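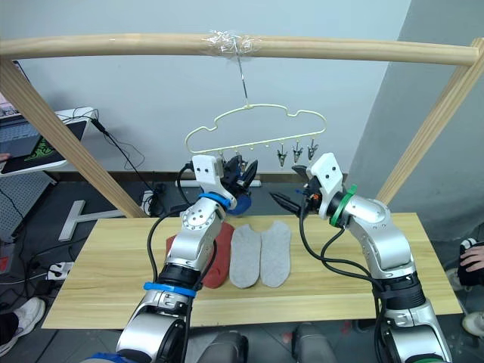 2 min read

The stop button is not a plan

Seventeen runs at the Warnlow demo went fine. The next one didn't. The left gripper shut, the arm kept lifting and the stop was pressed late – the person nearest was looking at a laptop. No one hurt. A bent hanger, a bit of swearing. Filed as "minor".

I don't think it was minor. It's socks, yes. Soft things, slow arms, so everyone relaxes and stands too close. I do it too.

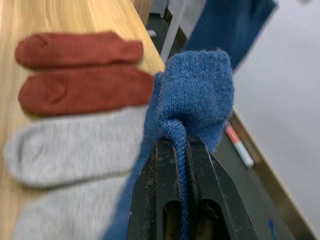

Samina Farooqui wrote back to say I was making a fuss: a sock can't hurt anyone, and if every snag means a full stop then Helmy will never get past the first pair.

Fair, up to a point. But the sock wasn't the problem. The force limit had been raised on 10th April to get past a stiff clip and it never got put back. No note, no sign, nothing on the screen. Melati Subramaniam found it by reading the settings line by line, all 41 of them. 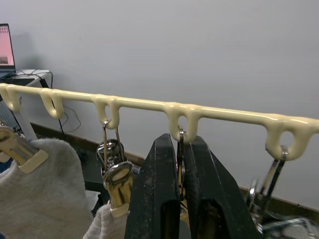

Clips are where it goes wrong, mostly. Small, springy, close together. You pull a bit harder, it works, so you leave the limit where it is. Then somone else runs it next day and trusts a number they never saw.

So log every change. Put limits back at the end of the day, by defualt. And stand further away, all of us. 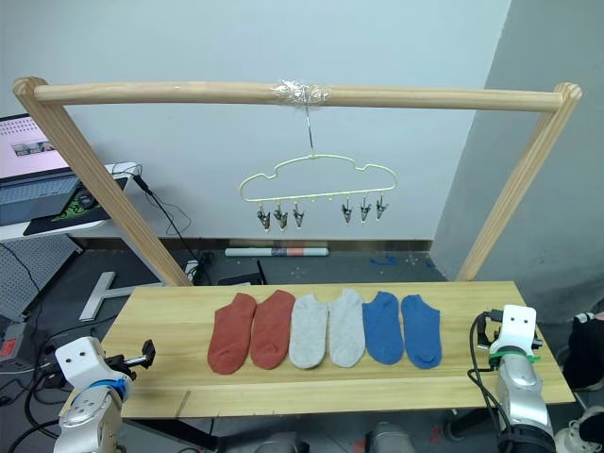
What I'd ask of Atport

Write up the small ones. One page, same day, sent to everybody. A bent hanger is a cheap warning and I'd like us to read it.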